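Pillow よくある質問

このページには、Pillow の導入先や共同開発先から問い合わせの多い項目をまとめています。Pillow は、客室や居室のような狭い屋内で移動マニピュレータを動かすためのソフトウェア一式で、カメラ画像の取り込み、物体と面の推定、動作計画、腕とグリッパの制御、記録データの再生ツールまでを含みます。インストール手順と API の一覧は別ページにあります。先にリリースノートを確認してから読んでください。

最終更新:2019年11月15日
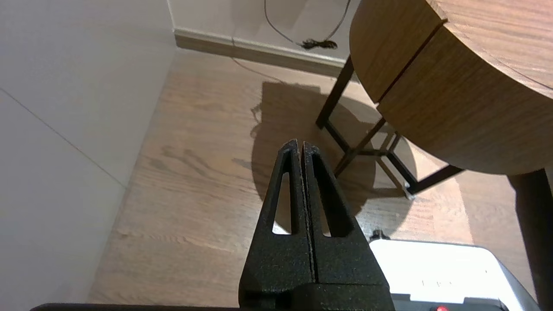

Nullska 屋内マニピュレーション部 Pillow 開発チーム

■ 全般

Pillow と Peren はどういう関係ですか。
Peren は動作計画の部分だけを取り出したライブラリです。Pillow は内部で Peren を呼び出しています。すでに自社の認識系があり、軌道の生成だけを使いたい場合は Peren を単体で組み込めます。その場合、自己位置推定とカメラの時刻合わせは利用者側で用意してください。Pillow と Peren のバージョン番号は一致しません。対応表はリリースノートの末尾にあります。

Nedeljković 版というのは何ですか。
当部が共同開発先の Nedeljković 社向けに保守しているブランチです。制御周期の設定と非常停止の通知経路が本流と異なります。認識系と計画系のコードは同じです。設定ファイルの書式に互換性がないため、相互にコピーしないでください。12月に書式を統合する予定で、変換スクリプトも同時に配布します。

対応しているロボットの構成を教えてください。
台車または固定台に腕が載り、手首と頭部にカメラが付いた構成を標準としています。手首カメラだけでも動きますが、机の上の高さにある物の探索に時間がかかります。頭部カメラだけの構成では、把持直前の位置補正が無効になります。

双腕でも使えますか。
使えます。腕が2本の場合、設定ファイルの arms にそれぞれの名前と基準座標系を書きます。両腕で一つの物を持つ動作は標準機能に入っていません。干渉チェックは両腕の間でも行われるので、片腕が待機中でも関節角を必ず配信してください。配信が止まると、計画系はもう一方の腕の計画もすべて拒否します。

■ 認識

手首カメラの画像にグリッパ自身が写り込みます。どう扱っていますか。
自己マスクで除外します。マスクはグリッパの CAD モデルと現在の開き量から毎フレーム生成し、該当する画素を物体検出と深度推定の両方から外します。固定画像のマスクを一枚用意して使い回す方法は、指を開閉したときに合わなくなるので推奨しません。

指に抜き穴があり、穴の向こうに床が見えています。この部分も除外されますか。
初期設定では除外されます。細長い三角形の抜き穴がある指では、穴の内側に床板や白い物体の一部が写りますが、面積が小さく、縁の画素が混ざるため、推定に使うと誤差の原因になります。設定項目 mask_fill_holes を false にすると穴の部分を残せます。残した場合は、穴の縁から内側に数画素分を削る mask_erode も合わせて指定してください。

指の表面に細かい白い斑点があり、特徴点として拾われてしまいます。
自己マスクが正しくかかっていれば拾われません。拾われる場合は、マスクが実物より小さいか、手首カメラの取り付け位置が設定とずれています。まず pillow-maskview を起動し、指を閉じた状態と開いた状態の両方でマスクの輪郭を確認してください。艶のない黒い指でも、照明によっては斑点だけが明るく写ります。塗装や造形の粉っぽい表面を磨く必要はありません。

指先がぴったり閉じているのに、開いていると判定されます。
エンコーダの原点がずれている可能性が高いです。Pillow は画像から開き量を推定していません。pillow-home を実行して原点を取り直してください。指を交換したあとは必ず実行します。

床の影を障害物として検出します。
板張りの床に家具の影が落ちると、影の縁が段差として推定されることがあります。丸いテーブルの影のように輪郭がはっきりしないものでも起こりますが、柔らかい影のほうが起こりやすい傾向があります。floor_plane_prior を有効にすると、床面と同じ高さにある明暗の境界は段差として扱われなくなります。ただし、この設定では薄いマットや平たいケーブルも床とみなされることがあります。台車で乗り越えられない物がある部屋では使わないでください。

床や壁際のケーブルは検出できますか。
壁に沿って垂れた細い黒いケーブルは、背景が明るい壁であれば検出できます。床に近づいて先端が細くほつれているような部分は、途中で検出が途切れます。床の上の細い線がケーブルなのか影なのかを、画像一枚で判別する機能はありません。判別できない線は uncertain_line という種類で出力されます。計画系は初期設定でこれを避けて通ります。

木目の床で自己位置がずれます。
木目は同じような模様が続くため、対応点の取り違えが起こります。壁と床の境界、巾木の下端、家具の脚の接地点を優先する match_structure を有効にしてください。巾木の色が壁に近い部屋では効果が下がります。

テーブルを下から見た状態で、天板の高さは出せますか。
天板の縁が見えていれば出せます。丸い天板で縁に溝がある場合、溝を上端と取り違えて低く推定することがあります。頭部カメラから天板の上面が見えたときに値を更新するので、物を置く動作の前には一度、頭部カメラで確認する手順を入れてください。手首カメラだけで推定した高さには source: wrist という印が付きます。この値で置き動作を指令すると警告が出ます。

■ 机上の物体
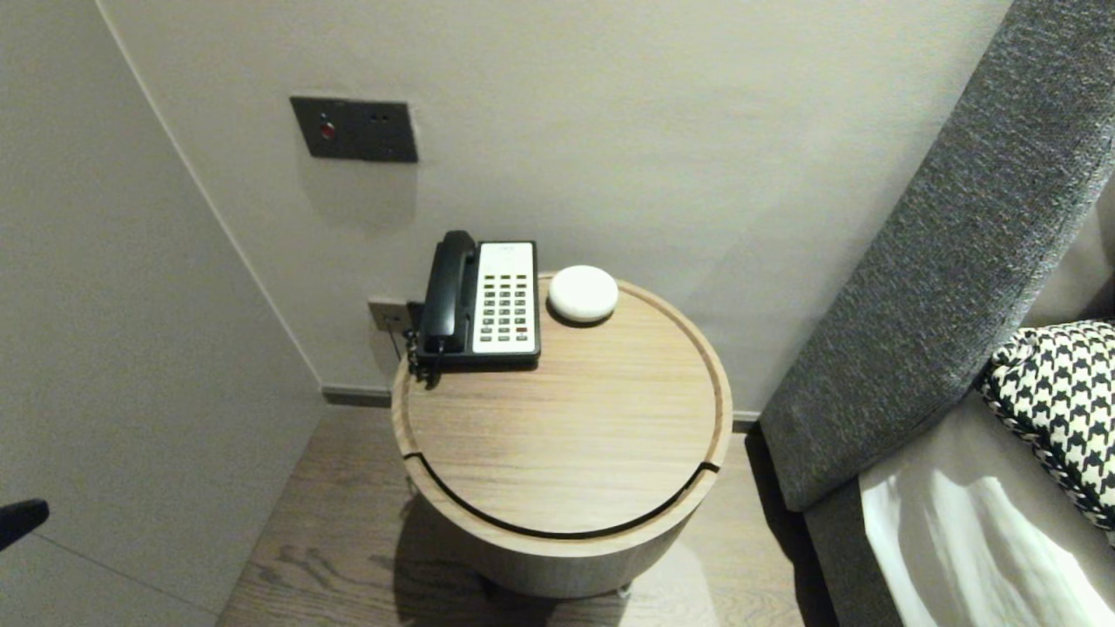
頭部カメラからの画像。ベッド脇の丸いテーブルに電話機と白いスマートスピーカーがある。

電話機は一つの物体として扱われますか。
受話器と本体は別の物体として登録されています。受話器が本体に載っている間は親子関係が付き、まとめて一つの障害物として計画系に渡されます。受話器だけを持ち上げる指令を出すと親子関係が外れ、巻きコードが両者をつなぐ可動の拘束として残ります。コードの長さは物体データベースの値を使います。登録がない機種では短めの値が入るため、持ち上げる高さが制限されます。

テーブルの縁から垂れた巻きコードに指が引っかかりそうです。
垂れている部分には、見えている形より広い回避領域が付きます。領域の広さは cord_margin で変更できます。狭くする前に、記録データの再生で軌道を確認してください。コードの揺れは予測していません。電話機の脇を通る動作では、接近速度の上限を下げる設定を使ってください。

白くて平たいスマートスピーカーが検出されたりされなかったりします。
高さが低く、表面がつや消しの白い丸い物体は、深度の値が天板とほとんど変わりません。色による検出が中心になるため、照明の影響を受けます。明るい木目の天板の上では、物体の横に落ちる薄い影も手がかりに使っています。検出が安定しない場合は頭部の角度を変え、2方向から観測させてください。信頼度は観測ごとに統合されるので、同じ方向から繰り返し撮っても上がりません。

天板の縁が一段高くなっているテーブルに物を置けますか。
置けます。縁の内側だけを置き場所の候補とし、縁にまたがる位置は除外します。縁の高さがグリッパの指の下側と干渉する場合は、真上からの置き動作に切り替わります。平らな天板と誤って登録すると、縁に物を当てることがあります。rim の項目を確認してください。

テーブルの前面にある溝を引き出しと認識します。
円筒形のテーブルで天板部と胴体の間に弧を描く暗い溝があると、引き出しの候補に入ることがあります。候補に入っただけでは動作しません。引き出しとして扱うかどうかは、部屋の地図で家具ごとに指定してください。何も指定しなければ開ける動作は計画されません。

壁のパネルやコンセントには触れませんか。
壁に付いている物は、初期設定ですべて接触禁止です。赤いボタンの付いた操作パネルのような物は、用途がわからないことも多く、押す対象に含めていません。差し込まれたプラグとその先のコードも接触禁止に含まれます。許可する場合は物体ごとに allow_contact を書きます。種類単位で一括して許可する書き方には対応していません。

ベッドやクッションのような柔らかい物はどう扱われますか。
寝具は種類ごとに変形するものとして登録され、表面から一定の厚みを障害物とします。千鳥格子のような白黒の細かい柄のクッションでは、柄の境目で領域が分割されることがあります。merge_soft を有効にすると、隣り合う領域が一つにまとめられます。濃い灰色の布張りのヘッドボードは輪郭が安定して取れるため、ベッド側の位置合わせの基準として使えます。

頭部カメラの画像の端にグリッパが入ることがあります。
腕の関節角がわかっていれば、頭部カメラにも自己マスクがかかります。先端だけが端に写っているとマスクの位置が数画素ずれやすく、暗い物体が壁際にあると誤って報告されることがあります。頭部カメラと腕の基準座標系の較正をやり直してください。急ぐ場合は head_edge_ignore で画像の端の検出を捨てる方法もありますが、その分だけ視野は狭くなります。

■ 動作計画と制御

制御モードはいくつありますか。
4種類です。位置、速度、手先の追従、手動誘導で、切り替えは停止中にだけできます。動作中に切り替えを要求した場合、腕は減速して停止し、その後でモードが変わります。要求を取り消すには、停止が完了する前に cancel_mode を送ります。

狭いところで計画に失敗します。
壁とヘッドボードに挟まれた隅のテーブルなど、接近方向が限られる場所では、台車の停止位置が原因であることがほとんどです。Peren のログに no_base_pose と出ていれば、腕の計画には入っていません。台車の停止候補の範囲を広げてください。no_arm_path と出ている場合は、回避領域を一つずつ表示して、どれが通路をふさいでいるかを見ます。計画時間の上限を延ばしても改善しないことが多いです。

テーブルの下の脚の間に腕を入れられますか。
細い角パイプの脚と横桟は、太さを実際より大きく見積もって障害物とします。見積もりのせいで通れないときは、家具モデルを登録してください。登録したモデルが優先されます。脚が斜めに付いたテーブルでは、床での位置と天板での位置を両方入力します。

グリッパを床の近くまで下げたときに停止します。
床からの最小距離の制限です。min_floor_gap を変更すれば下げられますが、力の検出が有効になっていない機体では変更できません。指先を下に向けて床に近づく動作では、指の長さの設定も確認してください。標準の指より長い指を付けたまま設定を変えていない例がよくあります。

力の検出がない機体でも把持できますか。
できます。モータ電流から接触を推定します。軽い物や柔らかい物では接触の判定が遅れるため、閉じる速度を下げてください。

ネットワークが切れたらどうなりますか。
腕の制御はロボット側の計算機で動いているため、実行中の動作は最後まで行われます。次の動作には移りません。切れた時点で止めたい場合は stop_on_link_loss を有効にします。Nedeljković 版では、この項目が最初から有効になっています。

■ 記録と試験

記録データには何が入りますか。
手首と頭部のカメラ画像、関節角、グリッパの開き量、計画の要求と結果、それに設定ファイルの写しが入ります。音声は記録しません。画像を保存せず数値だけを残す設定もあります。客室や居室で使う場合は、どちらにするかを施設の管理者と決めてから始めてください。

手首カメラと頭部カメラの時刻がずれています。
両方のカメラに同じ時刻源を使ってください。あとから合わせるには pillow-sync を使います。腕が動いている区間がないと推定できないので、静止した記録だけでは合いません。

回帰試験はどのように行っていますか。
保存してある1144件の記録を再生し、検出結果と計画の成否を前の版と比べています。差が出た記録は人が確認し、良くなったのか悪くなったのかを記入します。記入が終わるまで、その版は公開されません。試験用の記録は配布していませんが、比較に使うツール pillow-diff は一式に含まれています。

自分の記録を試験に加えてもらえますか。
受け付けています。再現手順、使った版、設定ファイルを付けて送ってください。部屋の平面図があると確認が早くなります。人が写っている記録は受け取れません。

シミュレータの結果と実機が合いません。
家具の寸法と摩擦の値を先に見てください。シミュレータでは、巻きコードや寝具のような変形する物を簡略化しており、接触した後の動きは合いません。接触するまでの軌道の確認に使ってください。

■ 不具合の報告

報告には何を付ければよいですか。
Pillow の版、Peren の版、設定ファイル、該当する区間の記録データを付けてください。画面を撮影した動画だけでは調査できません。記録が大きい場合は pillow-cut で前後を切り落としてから送ってください。切り落としても設定ファイルの写しは残ります。

古い版の修正はいつまで行われますか。
修正の対象は、最新版とその一つ前を合わせた2つの版です。それより前の版で起きた不具合は、最新版で再現するかどうかを確認してから報告してください。

設定ファイルの項目名が前の版と違います。
項目名を変えたときは、一つ後の版まで古い名前も読み込みます。古い名前を使うと起動時に警告が出ます。警告に新しい名前が書いてあるので、その名前に書き換えてください。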